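## 6. Hanging and dressing the dark cloth

This section applies to charcoal and black cloths supplied with the Bolter display rail. Read it through before removing the cloth from its bag.
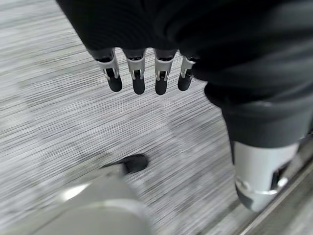 *Figure 10. Dark cloth with soft, rounded folds.*

### 6.1 Preparation

1. Sweep the floor beneath the rail and allow it to dry.
2. Remove rings, watches and lanyards.
3. Lay the cloth face up on a clean table, with the sewn label at the left-hand end.
4. Check the colour in daylight if two cloths are to hang side by side. Cloths from the Gitmont and Prusthorpe ranges are dyed separately and should not be mixed on one rail.

**Note:** A slight grey sheen along a crease is normal on dark cloth. It is not a fault in the dye.

### 6.2 Hanging

1. Set the rail to its working height and tighten both end clamps.
2. Lift the cloth at its centre and pass it over the rail, keeping the label to the back.
3. Spread the cloth outward by hand, working from the centre to each end. The finished width on the standard rail is 900 mm.
4. Adjust the drop until the lower edge is level. The standard drop is 84 cm; longer cloths should be folded under at the back.
5. Fit the Sjöberg clips along the rear edge only.

**Caution:** Do not pull on the lower edge to straighten the cloth. The fabric will stretch -- and may not recover its shape.

### 6.3 Dressing the folds

1. Gather the surplus at one side and let it fall under its own weight.
2. Round each fold with the flat of the hand. Do not pinch or press.
3. Step back and view the cloth from the front before clipping the last fold.
4. Remove lint with a soft brush, using downward strokes.

Leave the cloth to hang overnight before placing any items against it. Folds that remain uneven in the morning may be re-dressed as above.

### 6.4 Storage

Roll the cloth loosely on its tube, face inward, and return it to the bag. Cloths stored over winter should be unrolled and aired in August. Do not store below shelves holding paint, solvent or cleaning products -- see Section 10 for the treatment of marks and spills.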